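Protokoll der Abteilungssitzung vom 31.5.18, Standort Kendisdale
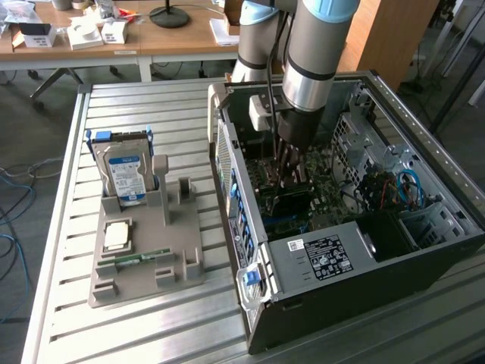
**Abteilung Gebäudetechnik / Wasser und Wärme**

Anwesend: Dzifa Ansah (Leitung), Obed Baidoo, Esi Amegashie, Ebenezer Gyamfi (Protokoll)
Entschuldigt: Yolanda Ridgeway

**TOP 1 Protokoll der Aprilsitzung**
Ohne Änderung genehmigt.

**TOP 2 Warmwasserbereitung Haus Veloso**
Baidoo berichtet über die Beprobung. Speicheraustritt 73 °C, Zirkulationsrücklauf 47 °C. Der Rücklauf liegt damit unter dem internen Sollwert. Vermutet wird ein fehlerhafter Abgleich im Strang 5. Die Regulierventile sind zu prüfen und die Einstellwerte in das Strangschema einzutragen.
*Zuständig: Baidoo*

**TOP 3 Spülplan**
Selten genutzte Entnahmestellen im Untergeschoss werden künftig wöchentlich gespült. Amegashie legt eine Liste mit Raumnummern vor. Zwei Ausgussbecken ohne Bedarf werden zurückgebaut, Stichleitungen am Abzweig abgetrennt.
*Zuständig: Amegashie*

**TOP 4 Umwälzpumpen**
Das Angebot der Fa. Curovholm liegt vor, das der Fa. Gandska steht aus. Lieferzeit laut Curovholm 30 Arbeitstage. Vergabe vertagt. Ridgeway wird gebeten, die Förderhöhe vorab nachzurechnen.

**TOP 5 Verschiedenes**
Der Schlüssel zur Übergabestation ist wieder im Schlüsselkasten zu hinterlegen. Dichtungen DN 25 nachbestellen (Gyamfi).

Verteiler: Teilnehmer, Ridgeway, Ablage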